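WHY IS A PUFFER JACKET SO PUFFY?
Stuff to Know About Your Stuff, by Lilian Magesa

OK, winter coats. The big squashy ones. You've got one, or your brother has, or there's one at the back of the closet taking up half the space. Why so fat? Why so warm? And how do you get the thing folded?

Quick answer first: air. Mostly air.

Long answer coming up. Grab a jacket if there's one nearby.

What's inside

Three layers. An outside, an inside (the lining, the part that touches your sweater), and the fluff in the middle. The fluff is called fill. It can be down, the tiny soft feathers from under the big feathers on a duck or goose. Or it can be made in a factory out of very thin, curly plastic threads. Check the label inside yours, it will say which.

Either way the fluff has one job. Holding air still.

Your body makes heat all day long, even when your sitting on the couch. That heat warms up the air next to you. If the air blows away, off goes your heat. If the air is stuck in a million tiny gaps between bits of fluff, it stays put and so does the heat. So the coat isn't making any heat itself! That's you. You're the heater.

Try it: put a puffer on a teddy bear. Come back in 30 minutes. Is the bear warm? Nope. No heater in there.

Lay it out flat

Best way to look at a jacket is on a bed, front side up, sleeves out. Now you can see how it's built.
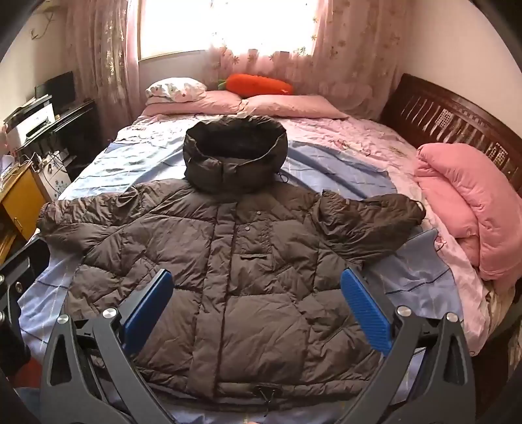

Start with the stitch lines. Lines of sewing go across the body and split it into padded sections. Without them the fluff would slide down to the bottom and you'd have a saggy lump around your tummy and nothing at all on your shoulders. Brr. Each section keeps its own share. On some coats the sections are big panels, on others they're skinny tubes like a stack of sausages. The puffy parts between the lines have a proper name too: baffles. Good word. Say it out loud.

Next, the front. Lots of coats have a long strip of cloth running down the middle. It's called a placket (PLACK-it). It covers the place where the coat closes and helps stop wind sneaking in. Snaps, pockets, all the handy bits are usually close by.

Then the edges. Wrists first. A gathered cuff hugs your arm so cold air can't run up your sleeve. Same idea at the bottom, which is called the hem. Some hems have a drawcord. Pull it, the coat gets tighter, less wind up your back. Some hoods have a cord as well.

And the collar and hood. A padded one can stand up by itself like a bowl. Your neck goes in the bowl.

Squash it!

Fun part. Take your jacket, bunch it up, squeeze. Hear the hiss? Air coming out through the cloth and the seams. Let go and wait. Slowly the fluff springs back and air creeps in again.

Makers call this loft. High loft means big and puffy, low loft means flat. A coat that stays squashed for a long time can lose some loft, so don't leave it jammed under your bed from June until the first snow. Hang it up or fold it loose.

How to fold a puffer

1. Close the front all the way. Snaps, zipper, whatever you've got.

2. Lay it front side down and smooth out the sleeves. It won't go really flat. Fine.

3. Fold one sleeve across the back, then the other one.

4. Tuck the hood down, if it has one.

5. Fold the bottom up to the collar. Lean on it with your arms, nice and slow, so the air gets out.

6. Fold or roll once more and hold on tight, it wants to pop open. If it ends up as a big round heap on the bedcover, shake it out and start over from step 2. Everybody gets the heap the first few tries.
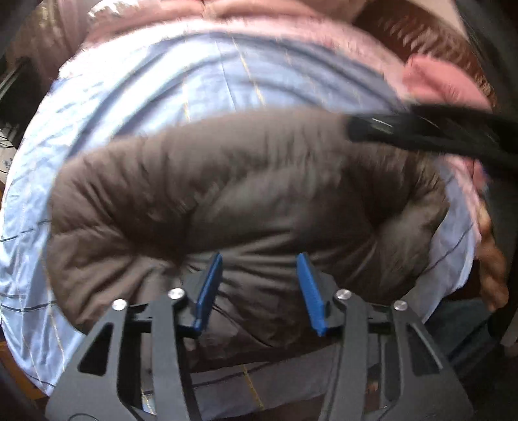
Questions you sent in

Do more puffs mean more warm?
Not always. What matters is how much still air the coat can hold. Fat puffs usually hold more then thin ones, but a good cuff and collar help alot too.

Why is my coat flat after it gets soaked?
Wet down clumps together. No gaps, no air, no warm. Ask a grown-up to read the care label and dry it the right way.

Can I wear it under another coat?
Sure, if the top one is roomy. A tight one squashes the fluff.

Words to keep: fill, baffle, placket, hem, loft.

Next Thursday: zippers, and why they get stuck on your scarf.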